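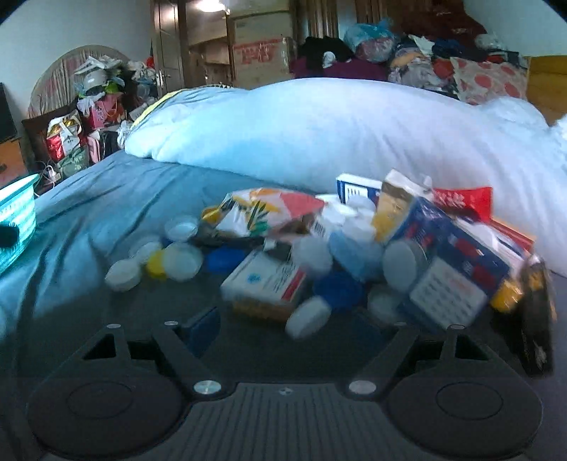

The **Rinora Household Manipulation Course** is a one-term student project course taught at the Daza Institute of Technology. It introduces undergraduates to robot learning through the handling of ordinary household goods, and is offered every spring to students of mechanical engineering and computer science. The course was founded by Macarena Riquelme, a lecturer in automation, who remains its coordinator.

## Structure

Students work in teams of 4. The first part of the term covers gripper geometry, camera calibration and the recording of demonstrations. In the second part, each team carries out a sorting project in a home setting of its own choice, usually a bedroom or kitchen. Objects are drawn from everyday categories such as medicine boxes, bottle caps, lids and printed packets. Soft surfaces, including bedsheets, are permitted and count toward the difficulty score.

Each team must submit 200 demonstrations recorded with a hand-held gripper. Recordings are reviewed by another team before they are accepted, and a rejected recording may be repeated once.

## Equipment

The institute lends each team a gripper kit known as the Jelleck. Finger pads are treated as replaceable parts, and teams may design their own — provided that the mounting brackets are left unchanged. Training is carried out on shared computers in the Zarkico Laboratory, where each team has a fixed weekly allotment.

## Assessment

The course ends in May with a public demonstration, at which a robot arm trained on the team's recordings sorts a pile of objects selected by the teaching staff. The demonstration accounts for half of the final grade. The remainder is divided between a written report and a laboratory notebook. The highest demonstration score recorded to date is 93 points, awarded to a team that had specialized in caps and lids.

## Related activities

Former participants run an evening club in the same laboratory, open to all students of the institute from 7 p.m. during term. Club members maintain the Jelleck kits and advise new teams on object selection.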